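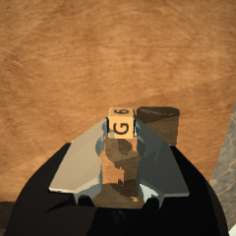
开放日那天，参观的人可以自己操作机械臂吗？
可以操作仿真里的那一台，用键盘和手柄都行；实体机械臂只由工作人员操作，参观者站在黄线外面看。

这是Gresico在Gorkwood办的第一次开放日，时间是九月的一个周六，从上午一直开到傍晚。门口登记簿上最后的号码是659。活动结束后过了几周，我去厂里找到了负责演示的杜米萨尼·马赫兰古（Dumisani Mahlangu），想弄清楚那天的安排是怎么来的，哪些地方下次会改。

马赫兰古在Gresico做抓取软件，之前在Kjærgaard待过几年，写的是输送线的控制程序。他说最初的方案里根本没有仿真这一部分，大家想的是把实体机械臂开起来，让人围着看。“后来安全那边来量了一遍场地，说围栏外面一次只能站12个人。我们算了一下，一整天也轮不了多少人，所以才把仿真搬到前厅去。”

前厅摆了4台电脑，跑的是同一个任务：夹爪从桌面上夹起一个带字母的小方块，转到指定的方向，再放下。任务听起来简单，很多人第一次都做不成。马赫兰古说，最常见的问题是下降得太快，手指先碰到方块的棱，方块就歪了。“在屏幕上看，你总觉得已经对准了。其实视角装在手腕上，远近很难判断。我们自己的人刚来的时候也一样。”

我问他为什么用字母方块，用零件不是更接近实际工作吗。他说零件他们试过，螺母、接头、轴套都放进去过，但参观的人分不清哪一面朝上，也就不知道自己做得对不对。“字母不一样。G躺着就是躺着，转正了一眼就看得出来，五岁的孩子也能判断。对我们来说也有用，方向错了多少度，程序可以直接算。”

罗伊·斯坦尼福思（Roy Staniforth）中途加入了谈话。他管的是实体设备，开放日那天一直守在围栏里面，午饭是站着吃的。他对仿真的态度要保留一些。“仿真里的摩擦是我们填进去的一个数。真的方块用过一阵子，角会磨圆，表面会沾上手汗，夹起来的感觉就变了。我不希望大家回家以后觉得机器人就是屏幕上那个样子。”

所以他坚持每半小时开一次实体演示，内容跟前厅完全相同。机械臂先空走一遍，再夹方块，最后由他换一个方向，让程序重新识别。上午的几场都很顺，下午第二场夹空了两次，他当场停下来，打开围栏擦了一遍手指上的垫片，又接着做。有个参观的人问他是不是坏了，他说没坏，脏了。

“那一场反而问问题的人最多。”斯坦尼福思说，“有人问多久擦一次，有人问擦什么牌子的清洁剂，还有人问机器自己知不知道垫片脏了。我说不知道，它只知道手指合拢的位置不对。这些问题比问工资、问会不会抢饭碗要好答。”

关于抢饭碗的问题，那天当然也有人提。马赫兰古说他的回答每次都差不多：Gresico目前做的是分拣和上料，客户多半是夜班招不到人的厂。他不愿意再往下说，理由是他不做销售，别的厂怎么用人他也不清楚。

谈到软件，他的话就多了。前厅用的仿真程序内部叫Flornovberg，名字是一个已经离职的同事起的，没人问过是什么意思。平时他们改了抓取策略，要先在Flornovberg里跑满1000次，方块的位置、光线和桌面都随机变，通过了才允许上实体。开放日用的是删减过的版本，光线固定，方块一次只放一个，失败以后按一个键就能重来。

“重来这个键是前一天晚上加的。”他说，“原来要退到菜单里重新载入，我女儿在家试了几次就不想玩了。”

我问他有没有记录参观者的操作数据，拿去训练程序。他说没有，前厅的电脑没有联网，晚上关机以后缓存就清掉了。公司里有人提议过下次征得同意后保存下来，目前还没有决定。他个人倾向于保存，斯坦尼福思不太赞成，觉得大部分操作是小孩子在乱撞，留下来也要花时间清理。两个人在我面前争了几句，最后谁也没说服谁。

下次要改的地方倒是意见一致。第一是指示牌，停车场到前厅中间要拐两个弯，好些人走到了装卸区。第二是手柄，那天有一只左摇杆会漂移，夹爪老往一边偏，排到那台的人吃了亏，下午才换掉。第三是讲解，斯坦尼福思想把实体演示的时间拉长一点，留出回答问题的工夫，场次可以少几场。

下一次什么时候办还没有定。马赫兰古说如果场地允许，他想在围栏旁边放一块屏幕，把手腕相机的画面同时放出来，让外面的人看到程序看到的东西。斯坦尼福思说可以，但线要从天花板走，不能拖在地上。

采访结束时他们还有一轮测试没跑完，我在旁边又看了一会儿，四点多离开。

2020年11月10日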